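Swapping pads on the bin gripper

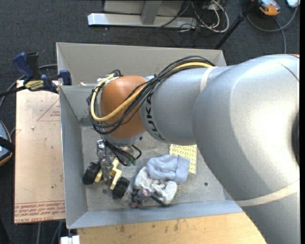
The KUKA over the gray bin, rounded black pads fitted.

Spent Tuesday comparing two sets of fingertip pads, the Cluretti ones and the softer Karakaya ones. Same arm, same controller settings, 200 picks each, mostly cloth and soft stuff. Abrehet Yilma kept the log.

The Karakaya pads did better on thin cloth and worse on anything flat. Both sets slip if I close too fast. I still need to reroute the gripper wiring before trying the wrist at 90 degrees.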